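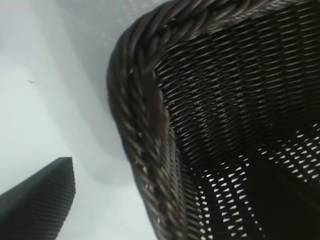
Subject: Re: [Jullamley Weavers] Braided rim coming loose
Date: 2024-04-21

> I picked up a big dark wicker basket at the Mivimbridge rummage sale and the
> braid around the top is working loose at one corner. Is it worth fixing, or
> should I just use it for kindling storage and stop fussing? And what do
> people use to clean in between the weave?

Oh, please do fix it! I have a soft spot for those dark twisted rims, and mine (same sort of thing, nearly black, with a bit of open weave low down that lets the light through so prettily) had a loose corner all last December before I got to it. I kept snagging sweaters on it, silly me.

What I did was lay a damp washcloth over the corner for 3 hours, then tuck the strands back under with a blunt yarn needle and tie them down with waxed thread. The brown from Brevari is a near match. I left 4 clothespins on it overnight, and it has held ever since, even with a load of blankets in it.

For cleaning, a dry paintbrush, the cheap kind, and then the vacuum with the soft brush on low. Go along the slant of the weave and you'll get a lot more out. I'd skip the oil soap, mine stayed sticky for weeks.

If you need thread I have most of a spool left and would gladly bring it to the next meeting. Do tell us how you get on with it!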